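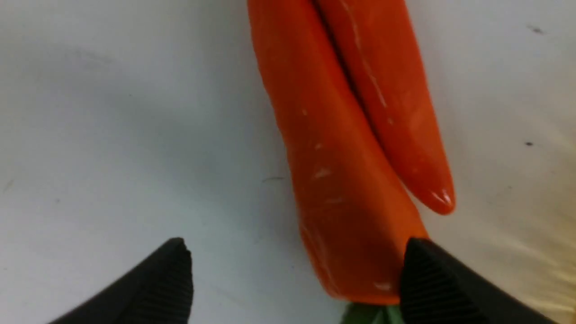

Six hundred of the same thing

Every few weeks somebody sends me a link to a new robot training set, and every time the first thing on the page is the size of it. So many episodes, so many hours, so many objects. I've started scrolling past that part. Tell me who picked the objects. Tell me what they were sitting on.

I spent part of last May working on a collection job at Kancombe, and I came away less impressed with the business than when I went in. The work itself is dull and fairly hard on the shoulders. You drive the arm by hand controls, you bring the gripper to the vegetable, you close it, you lift, you put it in the bowl, you press the button that says good or bad. Then you put the vegetable back and do it again. Our target was 600 good ones for the set of toy produce, and we got there on a Tuesday afternoon and people clapped.

What did we have? We had 600 cases of a person who knew where the carrot was picking up the carrot. Two of us did nearly all the driving, and by the second week we had both settled into the same approach, open wide, come in low, slide over, close. I could have done it with the monitor off. I'm told the model learned it very well. I believe that. I'd like to hear what it does when the carrot is under a dish towel, or is a carrot that came out of the ground.

People in this line of work love the word "diversity," and I don't think they are lying when they use it. They change the object, they move it a few inches, they turn it around. The table stays. So does the lamp, and so do the hands of whoever is driving, which may be the biggest thing in the data and is almost never written down. Pons, whose tools we used, had a field on the form for table height and none for the operator. When I asked about adding one I was told it could go in the notes. Nobody reads the notes. I know because I put a recipe for cornbread in there and it shipped.

Then there is the good or bad button. Ours had two settings and the job is full of thirds. The grip lands a little off, the thing swings, it drops in the bowl anyway. Good? I pressed good. The other operator pressed bad on the same kind of grab for most of a week before we compared. By then it was all mixed together, and the person in charge decided it would wash out. That phrase gets used a lot. I have yet to see anyone check whether it washed.

The bad ones were thrown away, by the way, which still bothers me. A clumsy grab that slips and gets corrected is worth more to me than ten clean ones. It has the part a machine in a kitchen is going to need. But failures make the success rate on the summary page look poor, and the summary page is what Zultance was paying for.

I'm not against collecting examples. I can't think of another way to teach an arm what a pinch feels like, and the people at Plurnitz who want to do it all in simulation have a worse version of every problem I've listed, plus friction. My complaint is smaller. Count less, and write more down. Say who drove, and swap them out before they get smooth. Keep the slips. Move the whole rig to a different room once in a while, one with a window and a bad table.

And quit clapping at 600. We could have stopped at half that and spent the rest of the month on onions.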